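# About us

Kuroda Language School. Evening and daytime Japanese, two rooms above the dry cleaner in Brarnton, plus a smaller group over in Rurcombe. Last updated 9 Dec 2021, mostly in a rush between classes, so forgive the typos.

## Who we are

Started by Setsuko Oshima, who had been teaching out of her front room and ran out of chairs. She signed the lease on the Brarnton rooms, put an ad in the library, and got a class together by the end of the month. Kazuhiro Nagano joined the next term to take the beginners. Still takes the beginners. Still will not let anyone use romaji after week 3, don't ask him.

We have 60 places a term. This term 51 are filled, so yes, there is room, mostly in the lower intermediate group. Beginners is full until spring. Waiting list is on the sheet by the door or just email.

We're small and would like to stay that way. No franchise, no app, no points. You come in, sit down, talk badly for a while, then talk a bit less badly.

## How classes work

Ninety minutes, short break in the middle. First half is speaking. Second half is reading and writing, and whatever homework got people stuck. Homework is real but short. If you have had an awful week, come anyway, without it.

Five levels:

- Beginners (Kazuhiro)
- Beginners plus, for people who did some years ago and forgot it
- Lower intermediate (Kumiko)
- Upper intermediate (Setsuko)
- Conversation, open to anyone who can hold up their end

Not sure where you fit? Phone chat with Setsuko, ten minutes, half of it in Japanese. It isn't a test. People get nervous about it and then she talks about gardening.
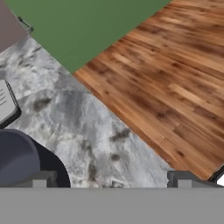 Textbooks: you buy your own, we lend you one for the first two weeks so you can decide. Please give it back. We are missing three copies of the green one and would love to see them agian. Workbook pages we copy for you.

We do not teach kids under twelve. We get asked a lot. There's a Saturday-type club that comes and goes in Loltden and we'll pass on the number if they are running.

## The teachers

**Setsuko Oshima.** Founder, upper intermediate, phone calls, bills. Taught high school in Japan before moving here. Strong views on particles.

**Kazuhiro Nagano.** Beginners, both groups. Came to teaching from hotel work, so you will learn to check in, check out, complain and apologize very early on.

**Kumiko Sugiyama.** Lower intermediate and the Rurcombe group. Also runs the kanji hour, which is free to anyone enrolled. Brush pens provided, old shirt reccommended.

**Emiko Arai.** Conversation. Picks the topic on the day. Recent ones: bad landlords, soup, whether you'd live on a boat.

**Anouk Van Rooij.** Office. Not a teacher, was a student, got as far as upper intermediate and then started fixing our timetable. If you email us, it's Anouk who writes back. Mornings are best.

## Outside class

Monthly supper. Everybody brings a dish, Japanese only until dessert, then all bets off. Doesn't have to be Japanese food. Last time was mostly potatoes. Label anything with nuts, shellfish or sesame please, we had a near miss.

Film night when the projector is working. Subtitles on for beginners' choice, off for everyone else's.
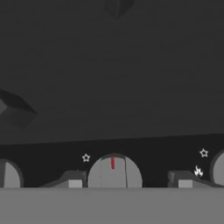

December is the busy one. Year-end party for all levels, then New Year cards with Kumiko, then we shut for two weeks. Cards and stamps are on us, bring addresses. If you're mailing to Japan get them done early, the post has been slow and last year's turned up with the plum blossom.

Study trip: on hold. We had one planned and had to drop it. Deposits all went back. When it's on again, current students hear first.

## Fees, briefly

Pay by the term. Can split in two, just ask Anouk. Miss a class, you can sit in on another group at your level or the one below that same week. No refunds after the second week but we'll carry the rest over if you are ill or moving or having a baby (two this year, congratulations both).

Rurcombe costs the same as Brarnton. Smaller room, better parking.

## Getting here

Brarnton: door is left of the dry cleaner, ring the top bell, the bottom one is the flower shop's stockroom and they're tired of us. Stairs only, sorry. If stairs are a problem, tell us and we'll find you a place in the Rurcombe group, all on ground level there.

Bikes in the yard at the back. Don't block the van.

Coming to look before you sign up is fine. Sit in on one class, no charge, any level except conversation, which gets shy with an audience. Email first so Emiko or whoever is on knows to leave a chair.

Still to add to this page: spring dates, new price for the workbook pack, a proper map. Anouk has the list.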